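In Praise of Watching a Robot Open a Drawer

I went to the winter open house at Tikdale on a Monday in December, mostly because a neighbor had an extra pass and I had nothing on my calendar until supper. I am not an engineer. I taught middle school shop for most of my working life, and what I know about machines I learned from band saws, a kiln with a temper, and a lot of twelve-year-olds. So take what follows as the opinion of a man who likes to see how things are made and who came home with more to say than his family wanted to hear.

The big draw that evening was supposed to be the walking machine out in the lobby, and it had a fine crowd, with children up on shoulders and phones in the air. I watched it for a bit and then wandered down the hall to a smaller room where the people from Sekier were showing their simulation work on a wall screen. There were 19 folding chairs and plenty of them were free, so I took one near the front and stayed until they began stacking the rest.

The program on the screen is called Cerside. What it does, as I understood it, is put a robot made of nothing but arithmetic into rooms made of the same stuff, and have it practice household jobs there. The job that night was drawers. There was a white robot with two arms, and a little orange and black cabinet of the sort you'd keep beside a bed, and the robot was meant to get hold of a handle and pull.
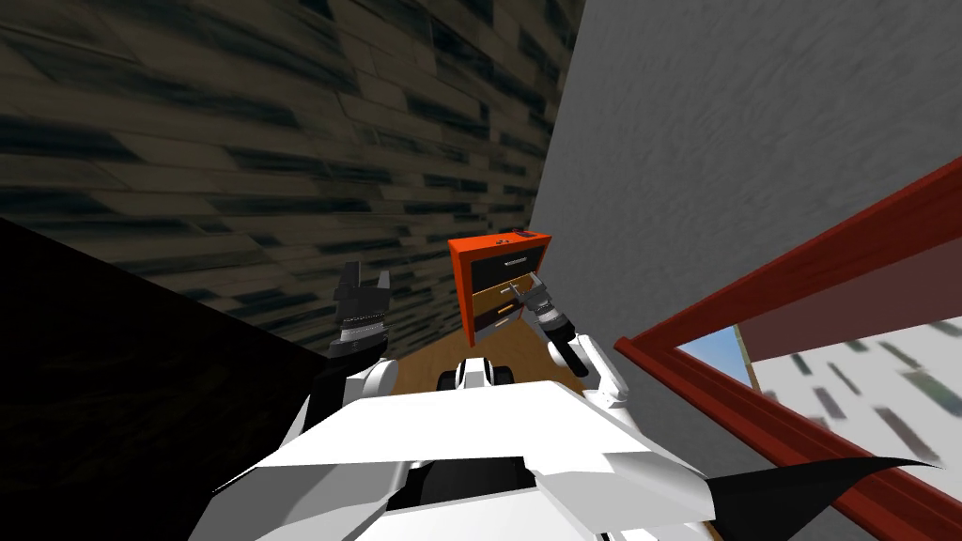 Now, I want to make a case for this kind of demonstration, because I think it is the best thing at any open house and it always gets the worst room. A drawer is a humble piece of work, but I must have graded hundreds of them over the years, and I can tell you that a drawer asks a good deal of whoever opens it. You have to come at the handle from a sensible direction. You have to close your fingers on it and on nothing else. Then you have to pull along the line the drawer wants to travel, and if you pull a little sideways it will bind on you, and you will say a word you shouldn't say in front of children. Most of us worked all that out before we could talk, and so we never think about it again.

Watching a machine go at the same problem makes you think about it again, and I found that a real pleasure! I sat there opening and closing my own hand like a fool.

The young presenter told us that a session in Cerside is split into short attempts, and that they had 30 of them queued up for the evening. She switched between an outside view and the view from the robot's end of things, down by the gripper, and that second view took me a minute to get used to. Everything leans. The tiled wall goes off at a slant, the cabinet turns into a big dark shape with a red-orange edge, and you have to find your bearings all over again.

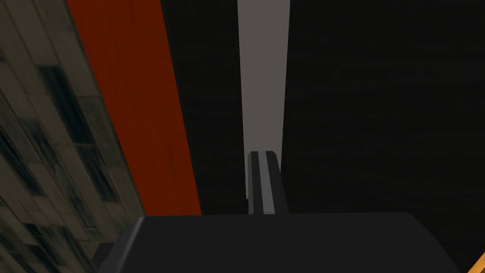 Why practice in a simulation when there are plenty of real drawers in the world?

A computer can set the room up over and over, change the walls or the angle of the furniture each time, and let the robot make its mistakes without hurting anybody or breaking anything. The presenter was careful to add that a real drawer still gets the final word, and that what is learned on the screen has to be tested on actual furniture afterward.

I liked that answer, and I liked even better that she gave it without any fuss. I have sat through a good many sales talks in my day (the school district bought a laser cutter once, and I could tell you stories) and I have learned to listen for the moment when the person at the front admits what the thing can't do. If it never comes, I put my wallet away.
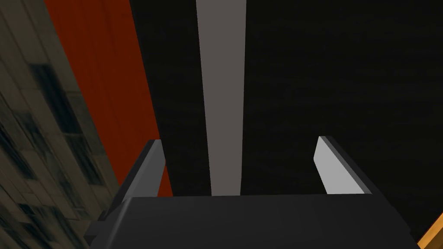
A gentleman behind me was less charmed. He said, loud enough for the whole room, that he could have opened that drawer 18 times by now. Well, sure he could. So could I. But I'd gently suggest he was asking for the wrong kind of show. The lobby machine had been rehearsed until there was nothing left to learn from it, at least for a layman like me. In the little room we were allowed to look over somebody's shoulder while the work was still being worked on, and I would trade an hour of polish for ten minutes of that any day of the week.

It is the same reason I used to put the half-finished projects out on parents' night. The principal wanted the varnished ones on the front table, and I understood why, but the parents would always drift over to the clamps and the glue-ups and start asking questions. You can't ask much of a varnished box except how much it costs.

I'll admit to some worries, too. I don't know what becomes of the people who do household work for pay if machines like this get good at it, and I didn't hear that talked about at Tikdale, in the big room or the small one. I wish I had. A company that is plain about how its gripper lines up on a handle could stand to be just as plain about who it expects to buy the thing and whose job it might change. That conversation belongs at an open house as much as the cookies do.

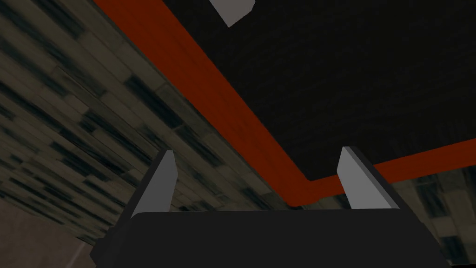

What I'd Ask of Next Year's Hosts

Put the simulation room by the front door, for a start. Give the presenter a microphone, and let her stop the screen when folks have a question, even if it means getting through fewer attempts. Set a real nightstand up front so visitors can pull the drawer themselves right before they watch the robot try; I think even my friend in the row behind would have softened a little. And leave a half hour at the end for the harder questions, with somebody there who has the standing to answer them.

The folks from Yaman, who run the spring fair across the river, tell me they are planning something along these lines. I've already asked my neighbor about the pass.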